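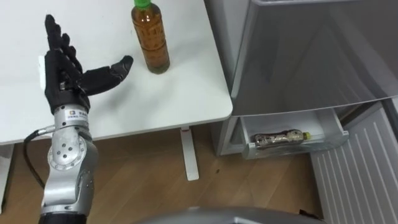 Week two of learning to teleoperate a humanoid and my shoulders want a word with me. I thought the hard part would be the fingers. Nope! It's depth. You're looking out through the head, the hand floats up big and close on one side, and you have to guess how far it is to the bottle with the green cap at the back of the table. I guess wrong a lot (short, always short).

Amedeo Ferraro, who got me into this, told me to stop watching the fingers and watch the thumb. Get the thumb where you want it, then let the rest follow. I hated that advice for a whole afternoon and now I do it every time.

The project is called Cleltidby, by the way, for everybody asking. Kitchen and tidying stuff: bottles, drawers, doors, putting things back where they live. I do the motion, the robot does the motion, it all gets saved, and later a model tries to learn it from my saved runs. Yes, including my weird habits. It has apparently picked up my little pause before a grasp, sorry Cleltidby.

Target for September is 100 good demos per task. "Good" means no bumps and no regrabs. Yesterday I did 20 and kept 8. Eight!! I was so proud of some of the other ones too.
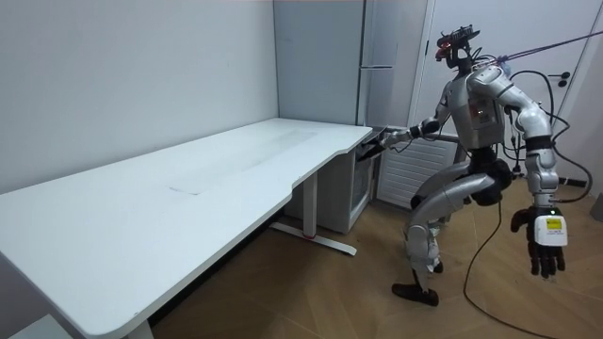
Low stuff is its own sport. Anything under desk height and the whole robot has to bend its knees and lean, and you've got to leave the other arm somewhere sensible while you work. I forget I have a second arm constantly. Then I scratch my nose and remember.

Someone asked about video quality. We record at 1080 and it's plenty, what I'd really like is less lag. You learn to move like you're underwater, and then you go home and pour coffee like that too.

Tomorrow is drawers again. Pull, let go, back the hand out BEFORE you turn. I've got that on a sticky note now. Will post my keep count if it's not embarrassing.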